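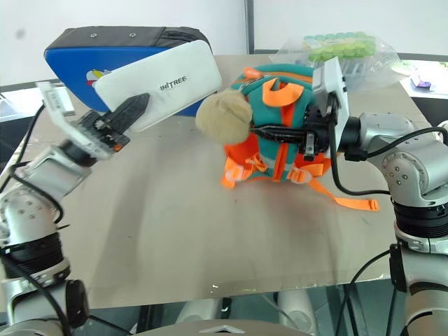 Student robot team wants to pack your bag

19 July 2021

A summer robotics class at Brarnia says its two-armed machine, Ryu, will be able to pack a child's backpack by the end of the course. We'll see.

The students have been at it since May on a budget of $3000. By their own log they have made 526 attempts, and 74 of those ended with the item inside the bag and the bag still on the table. Zippers and buckles don't count toward the score - the class dropped them from the rules early on.

"Soft things are hard," said team leader Yoon-hee Hwang. "Straps are worse."

Trirgate, which lent the class its software, calls the project "a step toward help at home." It did not say how large a step. Most second graders can do the job in about 2 minutes, with some nagging.

The class will give a public demo at the Erum open house. Admission is free.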